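4. Housekeeping Rules for Two-Arm Tabletop Cells

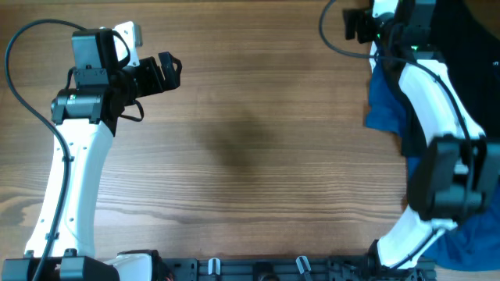 The written rules at Narnodora ran to 171 lines when we began, and 8 of them concerned cables. Operators could recite the line on emergency stops from memory. Asked about the line on cable slack, most of them guessed that there was one. Our interviews (Section 3) suggest that people remember the rules that frighten them and treat the rest as decoration.

We therefore rewrote the cable and clearance rules first. Figure 4 shows a pair of arms facing each other across a wooden tabletop, with the middle of the table clear and a cable running outside each arm.

Figure 4. Two-arm cell. Note the tall arch of cable beside the left arm, and the clips on its long white link.

External cables have to be long enough for the full reach of the arm and short enough to stay out of the other arm's business. The old rule asked for "adequate slack," a phrase on which Chala and Čierny, working separately, managed to disagree at every joint. The Belay draft replaces it with a test: move each joint to both ends of its range at low speed, watch the loop, and write down where it touches anything. Lemma's objection that this takes longer than reading the words "adequate slack" is noted.

Clearance was a harder sell. The draft asks that the shared part of the table be cleared before either arm is enabled, and that cloth be kept outside the reach of any moving joint unless it is the object being handled. Reviewers at Jinedex called the second clause fussy, then asked for a definition of cloth. We supplied one. It is now the longest entry in the glossary.

Neither rule covers a change of gripper, for which the cable test must be repeated from the start.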